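共用ジムのケーブル用ハンドル、どこに置くのが正解なのか

器具・設備の雑談板 > 収納・片付け
スレッド作成 2020-10-27

鉄の番頭
集合住宅の共用ジムの整理係をやっています。立候補した覚えはないのに、3月の時点でもう名前が貼り出されていました。
部屋は狭いです。白い壁に黒い器具がぎゅうぎゅうに詰まっていて、新しく何かを置くには何かをどかすことになり、どかしたものの行き先でまた悩む、そういう部屋です。
相談はケーブルマシンの付け替えハンドルのことです。うちには壁のフックも専用ラックもありません。もともとはJitusel(通販で買った深型の収納箱)に全部放り込んであったのですが、下のほうの一本を取るのに上のものを全部出すことになり、出した人は当然戻さない。箱は空、床は満員、という状態が続いていました。
そこで先日から、奥のベンチの上に種類ごとに並べる方式に変えました。見えるので選びやすいし、足りないものがあればすぐ気づきます。
ただ、住人から「ベンチが使えない」と苦情が来ました。おっしゃる通りです。ベンチなので。
みなさんの所ではどうしていますか。

さば缶三つ
ベンチに並べる派、初めて見ました。
棚を買えばいいだけの話では?

鉄の番頭
棚を置く床がないんです。予算もありません。あるのは私の善意だけで、そちらも残り少なめです。

kokoro_no_dumbbell
うちの通っているBistthorpe(駅裏の小さいジム)は、有孔ボードを壁に付けて全部吊るしています。見た目は工具屋です。取りやすいし戻しやすい。
ただし戻す場所が決まっているせいで、間違った場所に戻す人への憎しみがはっきりした形を持ちます。箱の頃は漠然としていました。

ゆるラットプル
有孔ボードいいですよね。問題は壁に穴を開けていいかどうか。集合住宅だと管理規約が先に出てきませんか。

鉄の番頭
出てきました。壁への穴あけは不可、粘着式フックは「原状回復できる範囲で」とのことです。
粘着フックにも挑戦しました。夜中に全部落ちて、真上の部屋の方が様子を見に来てくれました。親切な方でした。目は笑っていませんでした。

さば缶三つ
じゃあ箱に戻すしかない。
ベンチは寝るところだ。物置にした時点で負け。

おから太郎
>ベンチは寝るところだ
押すところです。

さば缶三つ
寝て押すところ。

ゆるラットプル
箱に戻すのは反対です。金属同士が箱の中でぶつかって傷だらけになるし、指を突っ込むと痛い。グリップの握りの部分も、重いのが上に乗っていると気分が悪いです(気分の問題です)。
並べるのは悪くないと思いますよ。使う時間だけ並べて、終わったらしまう、ではだめですか。

鉄の番頭
その「終わったら」の主語が毎回私になります。
長くなりますが現状を書きます。朝のうちに私が奥のベンチにハンドルを並べます。似た形のものをまとめて、隣と少し間を空けて置きます。フォームローラーも同じベンチの端に寄せています。転がっていくので床には置きたくない。本当はローラーこそ床で使うものなのですが、うちの床はわずかに傾いていて、手を離すと必ず同じ隅まで旅に出ます。
手前のベンチは空けておく約束でした。約束だったのですが、平らな場所には物が集まります。畳んだ布が置かれ、小さい金具が置かれ、バーが立てかけられ、そのうち誰のものでもない景色として定着します。
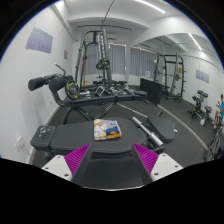 なので、奥を物置にした途端に手前も物置になりつつある、というのが本当の悩みです。一台目を差し出したら二台目も持っていかれました。最初に譲った私の責任だと言われれば、まあそうです。
ハンドルの置き場が決まれば奥が空き、奥が空けば手前に人が座らなくなり、いや、座るのか。自分でも何を言っているのか分からなくなってきました。置き場だけ教えてください。

kokoro_no_dumbbell
読んでいて他人事とは思えませんでした。平らな面は物を呼ぶ。うちの食卓もそうです。
提案ですが、自立式の縦型ツリーはどうでしょう。Wanineというのを家で使っています。足元が小さくて、左右に腕が出ていて、そこにハンドルを引っかけるだけ。高さ100センチを超えるので、そのぶん床は取りません。

鉄の番頭
初めて聞きました。倒れませんか。

kokoro_no_dumbbell
片側にばかり掛けると倒れます。
均等に掛ければ倒れません。うちは一人なので均等です。共用だとどうでしょうね。

おから太郎
共用で「均等に」は無理。冷蔵庫の棚ですら無理。

ゆるラットプル
足元にプレートを置いて重しにするのは? どうせプレートも置き場に困っているのでは。

鉄の番頭
困っています。それは一度に片付いていいかもしれない。

さば缶三つ
重しのプレートを誰かが使いに持っていく。ツリーが倒れる。上の住人が来る。
未来が見えた。

鉄の番頭
私にも見えました。

おから太郎
自分は並べる派に一票入れておきます。以前いたHendricks(もう閉まったジムです)では、古いベンチを一台だけ「置き台」に格下げして、シートに大きく「置き台」と書いた紙を貼っていました。紙があると人は寝ない。隣のベンチには「寝台」と貼ってあって、こっちは本当に昼寝する人が出ました。
要は役割を貼り紙で決める。金はかかりません。

ゆるラットプル
「寝台」はひどい。

さば缶三つ
格下げされたベンチがかわいそうだろう。
二台しかないうちの一台だぞ。稼働率が半分になる。

おから太郎
今も半分どころか、読んだ感じだとほぼゼロでは。

さば缶三つ
それはそう。

高音カール
横から失礼します。置き方の話が先で、誰も量の話をしていないのが気になりました。
そのハンドル、全部使われていますか? うちは使用記録のノートを付けていたことがあって、のべ1,186回の記入のうち、270回が同じストレートバーでした。あとはロープが多くて、変わった形のハンドルは名前の欄に「あれ」「曲がったやつ」と書かれているだけ。
よく出るものだけ手の届く所に残して、残りは箱に入れて奥へ。箱を漁るのは年に数回、変わった形が好きな人だけです。その人たちは漁るのも好きです。

kokoro_no_dumbbell
変わった形が好きな側の人間です。漁るのは好きではありません。

高音カール
失礼しました。

鉄の番頭
使用頻度は考えていませんでした。全部平等に並べるのが公平だと思い込んでいました。
ただノートは無理そうです。以前ペンを置いたら、ペンがなくなりました。次に紐でつないだら、紐がなくなりました。ペンは残っていました。

ゆるラットプル
紐、何に使うんだろう。

おから太郎
記録しなくても、並べて数日見ていれば動いたものは分かりますよ。置いた位置からずれていれば使われた、ずれていなければ飾り。せっかく並べているんだから観察に使えばいい。

さば缶三つ
並べるのを正当化し始めたな。

おから太郎
最初から並べる派なので。

さば缶三つ
私はまだ反対です。座面の革だか合皮だかに金具を直置きするのが嫌だ。縫い目に引っかかったらそこから裂ける。せめて下に何か敷いてほしい。古いヨガマットを切ったのでいい。

鉄の番頭
それは今日やります。ヨガマットの古いのなら、引き取り手のないものが倉庫で丸まっています。
金具の角は気になっていました。置くときにそっと置くようにしているのですが、そっと置く人間は私だけで、あとは落とすように置きます。音で分かるんです。自分の部屋からでも。

kokoro_no_dumbbell
その能力はつらい。

ゆるラットプル
布の件も気になっています。手前のベンチに畳んで置いてあるやつ。ああいうのは汗拭きなのか場所取りなのか判別できないのが困るんですよね。どかすと怒られ、どかさないと座れない。

鉄の番頭
置いた本人に聞けばいいのですが、聞こうとするといつも誰もいません。畳んであるだけ良心的だと思うことにしています。
忘れ物置き場も作るべきでしょうか。いや、これ以上「置き場」を作ると寝て押す場所がなくなる。

さば缶三つ
分かってきたじゃないか。

高音カール
小物は浅い皿かトレーに入れるだけでもだいぶ違います。クッションの上に金具が直に乗っていると、誰か座りますから。座って気づくのは痛い部類の気づきです。

鉄の番頭
トレー、了解です。
ここまでをまとめて、当面の方針にします。

奥のベンチは置き台のまま。座面に切ったヨガマットを敷く。
よく動くハンドルだけ残し、動かないものはJituselに戻す。
手前のベンチには何も置かない。貼り紙をする。文面は未定。
小物はトレー。

Wanineは予算の話を管理組合に出してみますが、前回の申請(換気扇のフィルター)の返事がまだなので、気長に待ちます。

おから太郎
文面は「寝台」以外で。

さば缶三つ
「ここに置いた物は整理係が重量として使用します」

ゆるラットプル
タオルで何レップできるんですか。

鉄の番頭
数日後の報告です。マットを敷いたら座面への当たりがやわらかくなったようで、音がしなくなりました。おかげで誰がいつ使っているのか、部屋にいても分からなくなり、少し落ち着きません。
動かないハンドルは思ったより多く、箱に戻しました。翌日「前に並んでいた三角のはどこですか」と聞かれました。一度も動いていなかったやつです。

kokoro_no_dumbbell
すみません、同類です。並んでいると安心するんです。使わないんですけど。

さば缶三つ
手前のベンチは?

鉄の番頭
貼り紙を貼りました。「物を置かないでください」。
いま、その貼り紙の上に水筒が2本あります。

さば缶三つ
棚を買え。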